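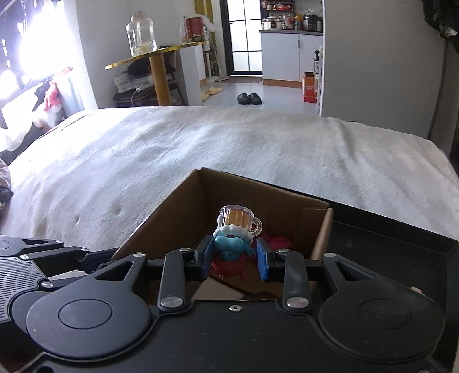
Toy figurine and its cardboard box, on the bed

bilgerat60
Moving the Wesitz to Flaldale in February. Outboard or keep nursing the old Iwasaki diesel?

Skitham_Sal
Keep it. Mine has 1,905 hours and only sulks on Sundays.

dockline
Disagree. I paid for 3 injector jobs in 4 years. Outboard, and spend the change on beer.

Skitham_Sal
An outboard in that chop spends half its time in the air – very scenic.

dockline
Long shaft, Sal. They sell them now.

bilgerat60
So that's one vote each. My wife votes for a condo.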